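Dalen Procurement Prosecutions Register

Summary

The register records court proceedings in which a present or former public official has been charged in connection with the award or handling of a government contract. It holds 452 cases and 1342 individual charges, drawn from court lists, published rulings and notices of suspension. It is maintained by the Dalen office under the editorship of Imelda Samonte.

Scope

A case enters the register once a charge has been formally laid. Internal inquiries, audits and dismissals are left out unless they lead to a charge. Military officers are included where the matter concerns purchasing, leasing or the release of tender papers. Elected members are held in a separate file, kept by Kenneth Cabanatuan.

Files

cases.csv – one row per case
charges.csv – one row per charge, linked by case_id
hearings.csv – dates, type of hearing and outcome
notes.txt – editorial remarks and corrections

The main file has 16 columns. Empty cells mean that the information was not found in any public source. The value "sealed" is used only where a court has said so in open session.

Method

Each entry is prepared by one editor and read by a second. Where the two disagree on the wording of a charge, the text of the court document is copied in full. Summaries are limited to 1000 characters. The Farnitz entries were added in February from paper lists and have been read only once; Jennylyn Manalo is completing the second reading.

Known limits

Older cases are thinly covered before the first appearance. Withdrawn charges are sometimes reported late, and a row may show "pending" for several weeks after a case has ended. Users should check the court record before naming any person in print. A charge is not a finding of guilt – the outcome column must be quoted alongside it.

Corrections

Requests should give the case_id and the source relied upon. They are handled by Erlinda Enriquez and entered in notes.txt with the earlier wording preserved.
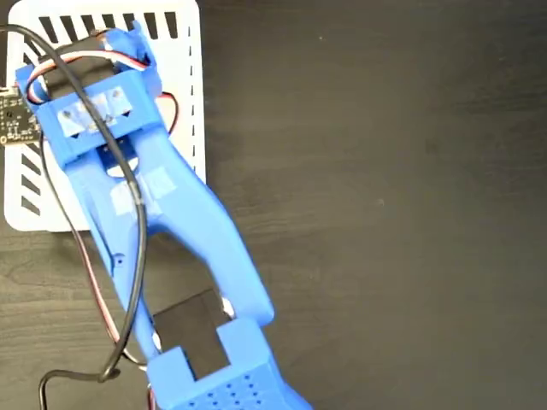 Does a case stay in the register if every charge is withdrawn?

The case remains, with each charge marked "withdrawn" and the date of withdrawal entered in hearings.csv.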